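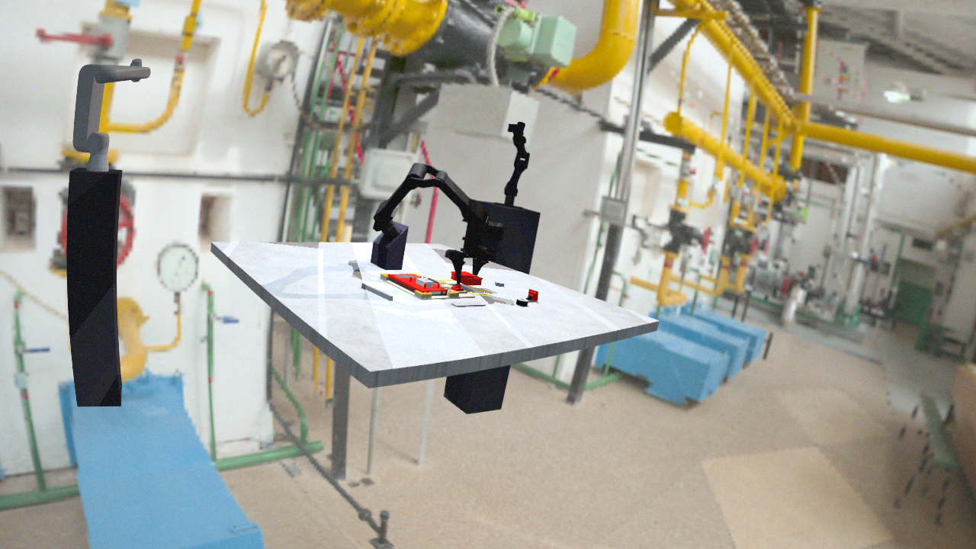
The Flunimness bench in simulation: one arm on the tabletop, two more on their own pedestals.

How to budget for a small bench robot before you call anybody for a quote

I've now been through this twice for our shop in Beaulieu, once badly and once pretty well, and people keep asking me for the spreadsheet. The spreadsheet won't help you much without the order I filled it in, so I'm writing up the order.

I'm assuming you want an arm on a table doing light assembly, picking up small parts and putting them where they go. If you're welding truck frames, you need somebody else's page (and somebody else's checkbook!).

Step 1: Write the job down before you look at arms

I know, you want to look at arms. I did too. The first time around I had three brochures on my desk before I could say what the thing was supposed to pick up.

Get a piece of paper and list every part the robot will touch. For each one, put down what it weighs, its longest side, how it's sitting when the robot gets to it, and where it has to end up. Small parts lying on their sides are a whole different problem from small parts standing in a tray, so write that down too. My list for Flunimness (our name for the bench project, don't ask) came to 17 lines, and four of those lines ended up deciding the gripper.

Then write down how often. Parts per hour is fine. If you don't know, go stand next to the person doing it now with a watch for a morning. Bring coffee for both of you.

Step 2: Build it on the computer first

This is the step I skipped the first time and it cost me a table. We use a simulator called Drander, but whatever you've got will do as long as you can load the real arm model and the real gripper. Some vendors will let you have the model files before you've bought a thing, so ask.

Put in the table at its real size. Put the arm on whatever it's going to be bolted to, at the real height, and draw in the stuff around it, by which I mean pipes, valves, posts, the electrical box, all of it. I used to leave the room out because it's boring to model. Then you run a wide elbow move and find out there's a valve handle somebody needs to reach, right where the elbow wants to be.

A few things I check every time:

Can the gripper point straight down at every spot where a part gets picked up or set down? Not just the middle of the table. The corners are where you run out of reach.

Does the elbow stay clear of the neighbors? If you've got more than one arm near the same table, park the others in the worst pose you can think of and run the job again.

Can a person get at the parts with the arm stopped in mid-job? You will be fishing out a dropped washer sooner than you think.

Is there an empty spot for the finished piece, and is it still easy to reach when the mat is full?

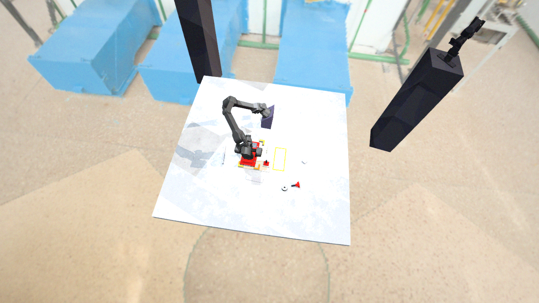
Once the layout stops changing, save it and print your measurements. Table size, base height, distance from base to farthest pick, the lot. Those numbers go in your request for quotes, and you'll be amazed how much better the quotes are when you send numbers in place of "a medium-sized arm for a bench."

Expect to move the base. Everybody starts with it in the middle of the table because it looks right, and sometimes it is right, but you give up a lot of good work surface that way. Try it in the middle and try it near one end. Moving it on the screen takes a minute. Moving it after the holes are drilled takes a Sunday, and a new tabletop if you're me.

Step 3: Price everything that isn't the arm

The arm is the easy line. It's one number and the salesperson is dying to give it to you. Here's what I put under it:

Gripper, plus a spare set of fingers
Base or pedestal, including bolts and plate
Tabletop and legs
Work mat or fixture to hold the assembly
Cables, cable clips, and whatever keeps the cables off the floor
Emergency stop and any guarding your safety person wants
Electrical work
Freight, unloading, and a pallet jack if you don't own one
Training for two people (two, because one of them will be on vacation)
Your own time

My quote from Musska for the pedestal, plate, mat and a spare set of fingers was $3,237, and I had budgeted zero for it. I thought pedestals sort of came with. They don't! At least ours didn't, so read what's included and ask about anything that isn't spelled out.

Fingers deserve their own paragraph. Narrow pointed ones are great for small stuff and getting in beside things, and they're lousy on a flat plate that's lying flush on the table. If your list from step 1 has both kinds of part on it, you'll either buy two sets of fingers or you'll change how the plate is presented. Propping up the plate is usually cheaper. Try both in the simulator before you decide.

Step 4: Put a number on the hours

Nobody's labor is free, including yours, and this line is the one that gets left blank. I log mine now. Setting up and teaching our bench job took around 50 hours, and that was with the layout already worked out on the screen. I'd never done the first one with a log running, so I can't give you a fair comparison, but I remember a lot of cold pizza.

Take your hours times what your shop charges itself for an hour and put it in the sheet like any other part. If the boss winces, fine, better now than in October.

Step 5: Add your cushion and leave it alone

I add 15 percent on top of everything except the arm, where the price is fixed by the quote. You'll be tempted to trim the cushion to get under some approval limit. I'd sooner cut a feature. On our last build the cushion went to a longer cable, a second round of finger machining and a table leg that had to be moved over for a floor drain I'd forgotten to model.

Step 6: Ask for quotes, all with the same sheet

Send the same page to every vendor: the parts list, the measurements, a screenshot or two of the layout, and the date you want it running. Ask each one to fill in your lines in your order. Some will send back their own format anyway. Retype it into yours. It's dull, but it's how you notice that one quote has training in it and the other has a blank.

Ask these on the phone, too:

How long for a replacement gripper if ours breaks?
Is the software a one-time charge or every year?
Who do we call, and what time do they go home?

That last one matters more than I figured. We run until 9 p.m. and one vendor's help line closed at 4.

Step 7: Decide what waits

If the total comes out too high, and mine did, go back to the layout and see what can be added later without tearing anything up. A second arm can wait if you leave it floor space and pull the power for it now. The electrical work can't, really, and neither can a decent table. I put the second arm in next year's sheet with its own pedestal line, filled in this time.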